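Speaker notes - Stocking and clearing at Fevell: what the arm took over and what it left
Oriana Herrera, session at 10:30

Slide 1. Title

Wait for the door to close. Name, role: I run floor operations for the Fevell sample rooms. I do not write the software. The software people are from Drestura and their talk is after the break.

State the scope early. Two rooms, one shift pattern, one season of records. I will not be talking about the warehouse at Vundham, where the work is different and the numbers are not mine to give.

Slide 2. The job before

Room attendants at Fevell set out small household items, put them away in drawers, and check the list. The old job description had 22 lines. Most of those lines were bending, opening, placing and closing. The remaining lines covered judgment: which item is damaged, which drawer is wrong, when to stop and call somebody.

Point out that the low drawer was the main complaint in the January staff survey. Knees and lower back. The upper drawer hardly came up.

Slide 3. The job now

The arm does the placing. The attendant stands beside the cabinet, watches the run and enters the result. Walk the audience through the sequence on the handout: drawer open, item held at the drawer, item released, arm clear, result entered. Mention that the sequence is fixed but the items change from run to run.

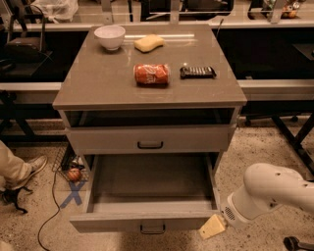

Does the attendant still need to be next to the cabinet during a run?

For now, the attendant stays within reach of the stop control for every run. The site rule was written for the first month and has been renewed twice. A change would need sign-off from the safety lead and from the shift itself.

Slide 4. What attendants do with the time

Keep this one short - the chart is in the handout.

Bending is down. Standing still is up, and that was not in our plan. We measured lifting and reaching before the change and did not measure standing at all, so I have no baseline to show. If you are planning something similar, measure standing first.

The logging load also went up. Under the old arrangement an attendant signed one sheet per shift. Now there is an entry for each run. The season's total for the larger room was 539 entries, all typed by the person on the floor. The form had a free text field that people used for everything, including shift handover. We split it into a result field and a notes field, and handover went back to the whiteboard where it had been before.

Slide 5. Pay grade and job title

Expect questions here. Read the wording as agreed, do not paraphrase: "The attendant grade includes supervision of automated placing and carries the supervision supplement from the first supervised shift."

The first draft tied the supplement to a certificate. The certificate course had a waiting list, so people were supervising runs without being paid for it. The Mosoti site raised this before we did. The correction was back-dated. 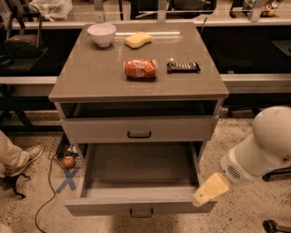
The title stayed the same. We tested "automation operator" with the shift and it was turned down. Their argument was that an operator is expected to fix the machine, and they did not want that expectation without the training or the tools. Management accepted the argument. Faults go to Drestura by phone, and the attendant's duty ends at making the room safe and writing down what was seen.

Slide 6. Skills that got rarer

Slow down on this slide.

New starters now learn supervision first and hand placing second. When the arm is out of service, the room goes back to hand work, and the newer people are slower and less sure of the drawer order. We scheduled hand placing for 2 hours per person each month. Attendance was poor until it was put on the roster as paid time with cover. It is now treated as ordinary work.

One more item for this slide: reporting of near misses. People report a colleague's mistake reluctantly and a machine's mistake readily. The reports went up after the change. I would not read that as a rise in incidents. The two periods are not comparable, and I have taken the comparison off the chart.

Slide 7. Floor layout

Floor tape, cable runs and where a person may stand were all settled in the second week, with the shift present. The drawing we had made beforehand was wrong on the cable side. Budget a half day for this with the people who will work there. 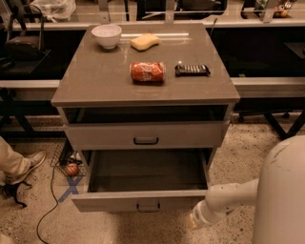
Slide 7: lower drawer open, arm at its right, attendant's side on the left.

Slide 8. Open points

Rotation length is still not agreed. The shift wants shorter turns at supervision, and the roster software handles only full blocks. Drestura has been asked whether run entries can be partly filled in by the system - no answer yet.

Leave the contact slide up. Questions until the chair stops us. If asked about cost per run, refer to the Fevell finance contact on the handout.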